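Fixing a gripper that won't let go after a protective stop

Troltham workshop notes, robot cells

The fault described on this page is a gripper that stays clamped after the arm has gone into a protective stop, and then opens by itself when the stop is cleared. We had it three times in September before we worked out what was going on. The third time, the gripper opened while Leonie Hollmann had her hand beside it. She wasn't hurt, but the cell stayed off until we had gone through everything below.

The steps are for an arm with an electric two-finger gripper powered through the wrist. Our control program is called Wesine and the gripper driver is Clernex. If you use something else the menu names will differ, but the order of work is the same.

What you will notice

The arm stops, usually on a force limit, with the part still held. The screen shows the stop and nothing about the gripper. You clear the stop, the arm does not move, and a moment later the fingers open fully. In our case the delay was 2 seconds, long enough for a person to decide it was safe to reach in.

Why it happens

Clernex keeps a queue of commands. When the arm stops, the program stops too, but the last gripper command can still be sitting in the queue. Clearing the stop brings back the link to the wrist and the old command is sent. If that command was "open", the gripper opens, wherever the arm happens to be.

Before you start

Press the emergency stop and leave it in. If the fingers are holding something, support the part first, from the side and with a tool if it has any weight. Do not pull it out of the fingers. Make sure the second arm, if your cell has one, is on the same stop circuit. Ours was not, and we only found that out during this job. Petersen, who wired the cell, moved it over the same afternoon.

Step 1. Free the fingers by hand

Find the manual release on the gripper body. On most types it is a small hex socket near the top of the fingers. Turn it slowly until the fingers move, then stop. Forcing it past that point will strip the gear, and a new one means sending the whole gripper back.

Step 2. Check the wrist cable

Follow the cable from the gripper to the first clip on the arm. Look for flattened places and for a plug that is not fully home. Hold the plug and move the cable gently from side to side. If the plug shifts, refit it and tighten the collar. A loose plug gives the same symptoms as the queue fault, so rule it out before changing any settings.

Step 3. Clear the queue on stop

In Clernex, open the connection page and find the setting for what happens when the link is lost. It will probably say "hold and resume". Change it to "discard". Save, close the program and start it again. The change does not take effect until the restart, and we lost a morning to that.

Step 4. Lower the force limit for testing

Set the closing force to the lowest value the gripper accepts. Make a note of the old value before you change it. Ours was 145, and it went back in at the end.

Step 5. Test with something soft

Clear the space under the wrist and put a foam block where the part would normally sit. Foam gives way if the fingers come down too far, and you can see from the dents how hard they closed.

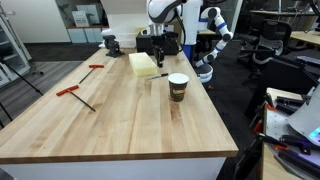 Run the arm at its slowest speed. Let the gripper close, then send an open command and press the protective stop straight after it. Wait. Clear the stop with everyone standing back from the table, and watch the fingers. They should stay exactly as they were until you send a new command.

Repeat this with the arm at several heights and with the wrist turned. If the fingers move by themselves even once, go back to step 2 and swap the cable before trying again.

Step 6. Put the settings back

Restore the closing force and the normal speed. Run one full cycle with the usual part while someone stands at the emergency stop.

Afterwards

We added a line to the start-up sheet: after any protective stop, no hands near the gripper until a fresh command has been sent and obeyed. Check the "discard" setting again after every Clernex update. One update has already changed it back.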